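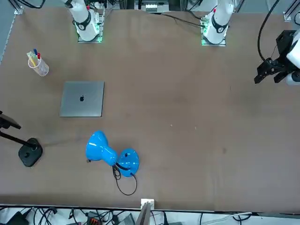
Keegan Ormsby wrote to ask us why we need so many examples of one small task, when a person can learn it after seeing it two times. It is the question we receive most often, so we begin with it.

Why do you need so many examples?
A person who sees a lamp for the first time already knows many things about lamps. The model does not. It learns only from the recordings we give it, and each recording shows one way to do the task from one starting layout. For the desk tasks in the Tirno set we planned 2000 recordings. If we stop much earlier, the policy works well for the layouts it has seen and becomes lost when the laptop is turned a little.

What is one example?
One example, which we call an episode, is one full try at the task, from the start signal until the operator presses stop. We save the camera video, the joint positions of both arms, the opening of the grippers and one sentence that says what the task was. "Stand the blue lamp upright" is such a sentence. Please write it in simple words and do not mention the arms in it.

Which objects are used in the desk tasks?
Common office things. On the table you can find a closed laptop, a clear cup with pens, a black stand and a blue desk lamp. The lamp lying on its side is a starting layout for the task of the same name. Other tasks in the set are "move the pen cup" and "put the laptop in the corner".

How do I choose the starting layout?
Use the layout sheet. There are 18 layouts for each task and you should go through them in order. Inside one layout you may change the position by a hand's width and the angle as you like. Many new operators put the object in the place which is easiest for them to reach. We understand this, but then we get the same example again and again.

Should I delete an episode in which I made a mistake?
It depends on the mistake. If the gripper missed the object and you corrected it, keep the episode. The model must also see how to recover. If the object fell from the table, or if you touched it with your own hand, mark the episode as bad in Kesow and write the reason. Do not delete anything by yourself. In October we lost 177 episodes in this way and some of them were good.

Can I do the task with the left arm only?
Yes, if the task sheet does not say "both". Do not change the arm in the middle of an episode only to save time. When the lamp must pass from one side to the other, a handover is fine.

What about the cables?
The power cord of the lamp stays on the table during the episode. Real desks have cords, and the policy should learn to work near them. Before each start, check that no cord is caught in a gripper. The cables of the arms themselves should not be moved. If one is in your way, tell the person in charge of the station.

How long is one session?
Two hours with a pause in the middle. Tired operators make slow and nervous movements, and this can be seen in the data.

Who can use the recordings?
At the moment the groups at Omden and Hepburn. Requests from other groups go by the form on the contact page, and an answer can take a few weeks.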